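About Wirnex

September
By the Wirnex team

Most software companies will tell you they were founded to change how people work. We were founded because a spreadsheet of customer addresses got merged with an older spreadsheet of customer addresses, and the older one won. It took two of us most of a week to put it right by hand, and by the end of it we had a short list of things we no longer believed about office software. The list got longer. Eventually it became a company.

Wirnex makes small desktop tools for finding and fixing duplicate records: contacts, supplier lists, parts catalogs, mailing lists, membership rolls. We have been at it long enough to have watched several large products promise to make the problem go away. The problem is still here and so are we. You can draw your own conclusions about those products. We would suggest drawing some about us too, before you pay us anything.

What we make

Astia is the main product. It reads a list, or several lists, and shows you pairs of rows that look like they might be the same person, company or item. It shows why it thinks so, field by field, and then it waits. It doesn't merge anything until you tell it to. We get asked for a button that merges everything at once, usually by people who have 2,000 pairs to look at and a meeting at 3 p.m. We've built that button twice and taken it out twice. Every test we ran with it ended with at least one father and son turned into the same customer.

Cekden is the smaller one. It sits on top of Astia's log files and lets you undo a merge you made last month, even if the rows have been edited in between. It can't always do this cleanly. When it can't, it says which fields it is unsure of and leaves both values in place. Some users find that annoying. We find silent guessing more annoying, and we have been on the wrong end of it.

Both run on your own computer. There is no account to create and your lists are not sent to us. We'd like to claim that as a grand principle, but the first reason was that we didn't want to be responsible for them.

How we got here

There were two of us at the start and there are 6 of us now. We have never had outside investors. This was partly a choice and partly a matter of who returned our calls. The first version of Astia only opened plain text files, crashed on accented letters, and had a settings window with 20 checkboxes, most of which did things we couldn't explain six months later. The current version has six checkboxes. We're suspicious of two of them.

We spent one long winter trying to sell to big companies. They wanted a dashboard. We built a dashboard, with a number on it called the quality score, and every customer who saw it asked what a good score was. We didn't know. The dashboard is gone.

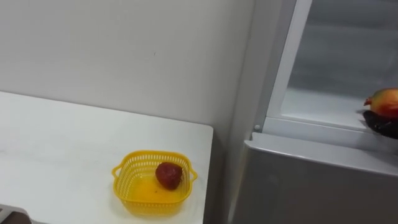

Yellow basket on a white tabletop.

After that we went back to selling to the people who do the cleanup themselves: the office manager of a dental practice, a parts desk, a small museum with three versions of its donor list. They tell us when something is broken and they don't ask about our vision.

Where we work

Our office is on the second floor of the Hamada building, above a print shop. The rent is reasonable and the stairs are not. Support email is answered from there by the same people who write the code. You'll usually hear back the same working day. If the question arrives after 4 p.m. it will probably be the next one, and if it involves dates stored as text it may be a bit longer, as we have to go for a walk first.

What we don't believe

We don't believe a matching tool can be "99 percent accurate" on data it hasn't seen. Accurate compared with what? If someone already knew the right answers, they wouldn't need the tool. When a vendor gives you a figure like that, ask for the list they tested it on. We don't publish a figure for Astia, and it has cost us sales.

We don't believe machine learning is useless here. We tried it, and for company names it did a little better than our rules. For people's names it did a little worse, and it couldn't tell us why it had paired two rows. We may try again. If we do, you'll be able to turn it off.

We don't believe your data will stay clean after you've used our product. It'll start going bad the next time somebody types "St." in place of "Street." Anyone who sells you a one-time fix is going to be back.

Buying, and not buying

The trial version of Astia is the full program with a limit on how many rows you can export. Try it on a copy of your worst list, never the original. If it doesn't find anything your spreadsheet's own duplicate check didn't find, keep your money. A fair number of people have short, tidy lists and don't need us, and we would sooner hear that in the trial than in a refund request.

Licenses are paid once per computer. Updates within a version are free. We charge for major versions and try not to call something major unless it is, though we admit we are the ones who decide.

Comments

partsdesk_anne: Been using Astia since the checkbox days. I liked some of those checkboxes. Any chance of getting "ignore punctuation in part numbers" back?

Wirnex: It's under Compare > Fields now. It does the same thing, with a clearer name.

rlk: I'm one of the people who wants the merge-all button. I have read your reasons and I still want it.

mtoliver: Does Cekden work with logs from the older version? The help page says yes in one place and no in another.

Wirnex: Yes, if the log was closed properly. We're fixing the help page.

gray_ledger: Ran the trial on our vendor list. It found the same company under four spellings, and we'd been paying two of them. Bought a license. Still think the undo window is too small to read.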